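Visit report: Peltance open day, May 14, 2024

The afternoon session covered two-handed handling of food and soft goods. I went with one question: can any of this be left alone in a kitchen or behind a bakery counter yet?

Peltance builds its cells from bought-in arms and its own control software, called Imine. Bahman Farahani ran the tour and kept to figures. The bread routine has been logged 294 times since October. He gave 128 of those as completed with no operator input. The rest needed a nudge, a restart or a second attempt at the grasp.

The task is to get bread into a bowl. It sounds trivial, but a crust gives way under a firm grip and slips under a light one. Gloves help with the slipping - they also hide wear on the fingers, so they come off for inspection every 500 cycles.

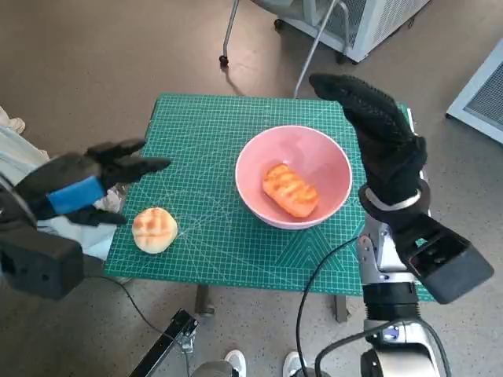 Hadiza Nwachukwu objected that a completion count says little without a time next to it, and that a counter clerk with a pair of tongs would clear a whole tray while the arms were still lining up on one roll. Farahani agreed and put the mean at 3 minutes per item, planning included.

Shop-floor work looked closer to ready. The Wakier station, in the next bay, sorts rigid parts of known size, and it ran through my visit without a stop. Parts arrive at a fixed height and do not deform. Bread varies from one piece to the next, and cloth is harder again. Folding was discussed but is not on the schedule before October.

My notes for anyone buying: ask for the unassisted rate, ask who resets the table between runs, and ask what a set of gloves costs. I got answers to the first two - the reset is done by hand. The glove price is to follow by email.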